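Irilport Help Community > Kits and tools > Before you buy

Has anyone used the Keveck hand gripper kit for collecting sorting tasks at home?

Asked by Dalia Šimkus, 25/10/2023

Hello everybody. I am thinking to order the Keveck hand gripper kit, the one with the two black arms and the blue finger pads. The price in the shop is 517 euros without the camera holder. For me it is a lot of money, so I want to ask first.

My plan is simple. I have a small robot arm from Firton, and I want to teach it to tidy small household things into a box. For this I need recordings of my own hand doing the work with the same kind of fingers. The seller writes that the kit is good for "up to 3,000 recordings on one set of pads". I do not know if this is realistic, and I could not find any review from a person who works in a normal room and not in a laboratory.

My questions:

1. Can the pads pick flat things, for example a strip of tablets or a small paper packet?
2. Is it too heavy for longer work? I have a weak wrist after an old injury.
3. Does it need a hard table, or can I work on the bed or sofa? My table is small and always full.
4. Is the service from Keveck good if something breaks?

Thank you in advance, and sorry if this was asked before. I searched but found only the old model.

2 answers

Answer by Priit Laur (accepted)

I have the kit from March, so I can tell something. I bought it with my own money. I use it mostly for the same thing as you, small objects into boxes.

The grip. The blue pads have a texture and they hold cartons very well. Medicine boxes, small bottles, tubes, all of this is easy. Flat things are the weak point. A blister pack which lies alone on a hard table is difficult, the pads slide over it. If it lies on top of other packs, you can come from the side and take it by the edge. Paper packets are similar. I would say you must practice one evening, then it becomes better. Strings and chains I gave up on, they hang down from the pads and catch on everything.

The weight. Mine is 652 grams on the kitchen scale, together with the camera and its holder. It does not sound like much, but all the weight is in front of your hand. After half an hour I feel it in the forearm. With your wrist I would make short sessions and rest the elbow on something. Firton sells a strap for the forearm, I did not try it.

The pads. I have done 202 recordings until now and the pads look almost new, so I cannot say if the number from the seller is true. One screw at the pivot became a little loose in the second month. I tightened it and it is fine now. Check the screws before each session, it takes one minute.

The surface. You can work on a bed. A blanket is even kind to the fingers, because you can push down a little and get under the object. The bad side is that a light cardboard box moves when you touch it. I put a book under the blanket next to the box, or something heavy inside the box. Take a box with the flaps removed, the arms need the space when they open. An old box is good enough. In the picture you see what I mean, medicine things in front of an open box, with the pads on both sides of it. A patterned blanket did not disturb my recordings, but strong sun through the window did, so close the curtains or work in the evening.

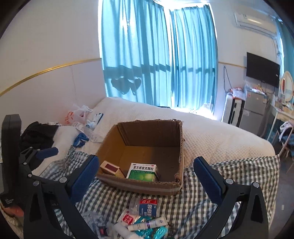

How I would start, if I had to do it again

Begin with cartons only, one shape. When this goes well, add bottles and tubes, and leave the blister packs for the end. Keep the same box in the same place for the whole session. Move the arms slowly, also when you are tired, because fast movements were useless for my training and I had to delete them.

About service: I wrote to Keveck one time, to ask for spare screws. They answered after four days and sent them without cost, but the letter was in the wrong language. If you are in Latvia or near, the shop Kļaviņa keeps spare pads and you do not need to wait.

For me the kit is worth the price if you really make recordings every week. If you want only to try, look for a used one.

Answer by guest

dont buy new, wait for sale. the old model is the same thing with other color pads and fits the same camera holder

Comment by Dalia Šimkus

Thank you Priit, this is exactly what I needed to know. I will ask Kļaviņa if they let me hold it in the hand before I pay. Do you remember which size is the key for the pivot screws? In the manual I found on the internet this page is missing.

Comment by Priit Laur

It comes in the bag with the kit, the smaller one of the two.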